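Skivport Memorial and Heritage Association
Minutes of the June Meeting

The meeting was called to order at 6:30 p.m. in the reading room. A quorum was present. The minutes of the previous meeting were approved as circulated.

1. Memorial wall
The chair reported that the stone for the Skallham panel has been cut and is in storage. Two names remain to be confirmed against service records. The secretary will write again to the county archive. Lettering will not begin until both spellings are settled in writing.

2. Wreath ceremony
Members agreed that the ceremony will begin at 10 a.m. - an hour earlier than last year. The veterans' post has asked for six reserved seats in the front row. Approved. The school band will play before the reading of the names and again at the close.
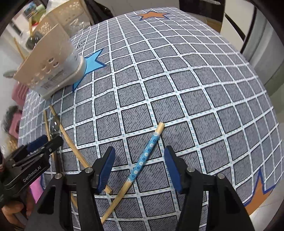 Patterned cloth and stick with floral wrap.

3. Athlete visits
A letter was received from the Aguirre Table Tennis Club, whose players wish to tour the memorial before the state tournament. The request was approved, provided that the group is escorted and that remarks to the press are made outside the gate. A member asked whether guests may sign the visitors' book. The chair confirmed that they may.

4. Finance
The balance of the upkeep fund stands at $1,020. A motion to pay the Trisley invoice for cleaning the bronze plaques was made, seconded and carried, with two members abstaining.

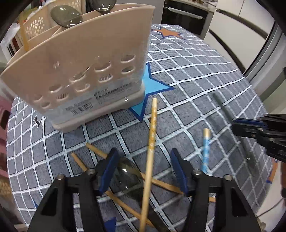 Tabletop with spoon and chopsticks.

5. Other business
The flagpole rope is worn and will be replaced before the ceremony. Discussion of evening lighting was deferred to the next meeting.

The meeting was adjourned at 7:50 p.m.

Respectfully submitted,
Recording Secretary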